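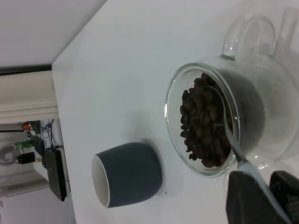
Section 3. Filling, First Brew and Daily Use

Read this section before using the Plendgate drip coffee maker for the first time. It applies to both the standard model and the model with the Plandard thermal carafe. Steps that differ between the two are marked.

3.1 Before the first brew

The water path must be rinsed before any coffee is made. New units may hold a small amount of dust from packing.

1. Remove all tape and card from the lid, the filter basket and the drip plate.
2. Wash the filter basket and carafe in warm water with mild dish soap. Rinse and dry.
3. Fill the water tank to the MAX line with cold tap water. Do not add coffee.
4. Close the lid until it clicks.
5. Plug the unit into a grounded wall outlet and press START.
6. When the cycle ends, empty the carafe and repeat steps 3 to 5 once.

CAUTION: Steam leaves the vent at the back of the lid. Keep hands and face away from the vent while the unit is running, and do not place the unit under a low shelf.

3.2 Measuring and grinding

Whole beans must be ground before use. The Plendgate unit has no grinder, and whole beans placed in the filter basket will not brew correctly. A medium grind, similar to coarse sand, suits the paper filters supplied by Fletar and most other flat-bottom filters.

Use 2 level scoops of ground coffee for a small pot. The basket holds up to 13 scoops. Do not fill it past the ridge on the inside wall -- wet grounds swell and may block the outlet.

Note: Beans should be measured dry and ground shortly before brewing. Keep the remainder in a closed container, away from the stove and direct sunlight. Storage in the refrigerator is not advised.

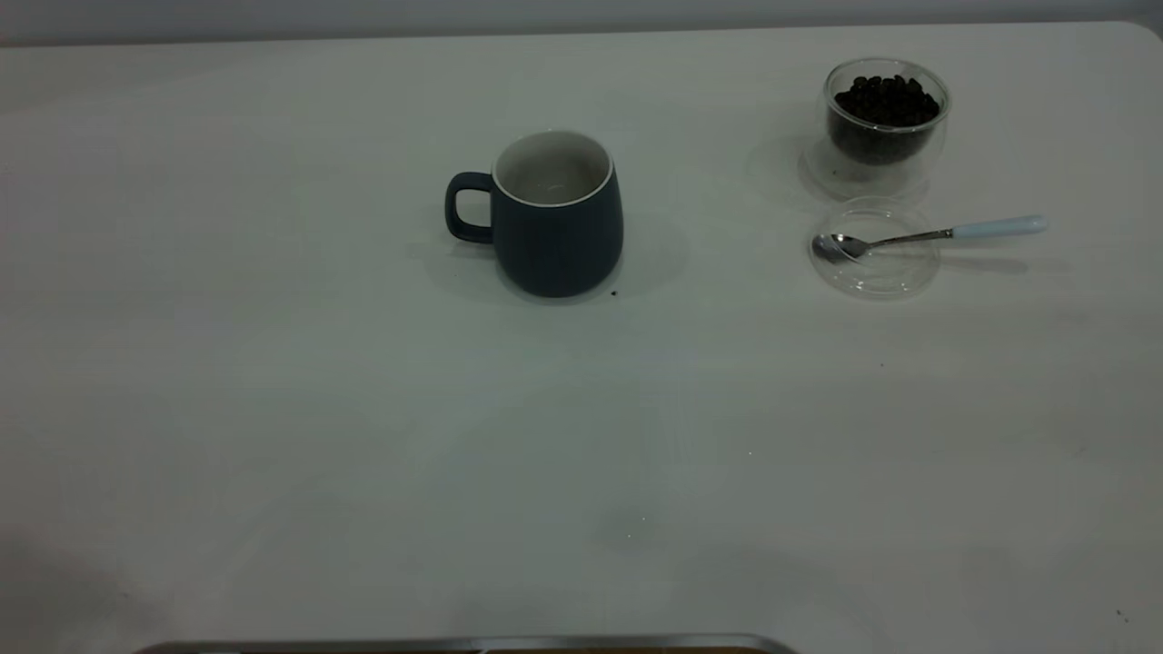

3.3 Brewing

1. Place a paper filter in the basket and press the sides flat.
2. Add ground coffee and level it with the back of the scoop.
3. Fill the tank with cold water to the line for the number of cups required.
4. Set the carafe on the plate. The lid of the carafe must be in place, or the drip valve will remain closed.
5. Press START. The light turns green.
6. Wait until the light turns amber before removing the carafe.

Standard model: the warming plate stays on after brewing and shuts off by itself. It remains hot for some time afterward.

Thermal carafe model: there is no warming plate. Rinse the carafe with hot water before step 4 to help hold the temperature.

Cups are not supplied with either model. The cup markings on the tank refer to small servings, and a large mug may take more than one of them.

3.4 Cleaning after use

Switch off and unplug the unit. Allow it to cool fully. Discard the filter and grounds, then wash the basket by hand. The carafe for the standard model may be placed on the top rack of a dishwasher. The Plandard carafe may not.

Wipe the housing with a damp cloth. Never place the base in water.

3.5 Removing scale

The DESCALE light comes on after 100 brew cycles. In areas with hard water, descale sooner. Use Mfaume descaling powder or a similar product labeled for coffee makers, and follow the directions on the packet. Run 3 full tanks of clean water through the unit before making coffee again.

To clear the light, hold START until it goes out. If it comes back on during the next brew, see Section 5, Faults and Service.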